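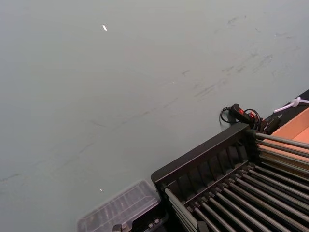 My dish rack lives on my worktable these days, and I am thrilled with it! I started out using it the way everyone does, for plates, and then one September I had a pile of lids, trays and embroidery hoops sliding around and stood them all up in the slots. Mine is black, with a row of upright dividers along the inside of the rim, and those are what do the work, so look for that when you shop. I like to park the rack near the power strip (the kind with a little red switch or light on top) so that one corner of the table handles both storing and charging. Do gather up the cables, though. A loop that wanders out across the tabletop will catch on the rack the moment you slide it.

Scuffs and smudges on a matte gray-green top

Start with a barely damp microfiber cloth and go along the streaks, then across them. Most rubbing marks lift with that alone. If they don't, mix 2 teaspoons of dish soap into 200 ml of warm water, wipe, rinse and dry right away. My friend Selma Kadrić swears by a white eraser for the short dashes, and she has converted me – just test a hidden spot first.

Loading the rack

Big flat things go at the back, small ones up front. Rings and hoops stand nicely between the rods if you lower them in edge first and let go only when they've settled. Leave an empty slot between anything soft or padded so it doesn't get squashed. 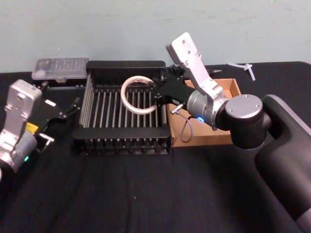
A white ring held between the metal rods, with a clear tray lid behind the rack.

Clear plastic lids are happier lying flat on their own tray base, by the way! They scratch so easily. And if your rack creeps around, a dark cloth underneath holds it – wrinkles and all.

Ekua Frimpong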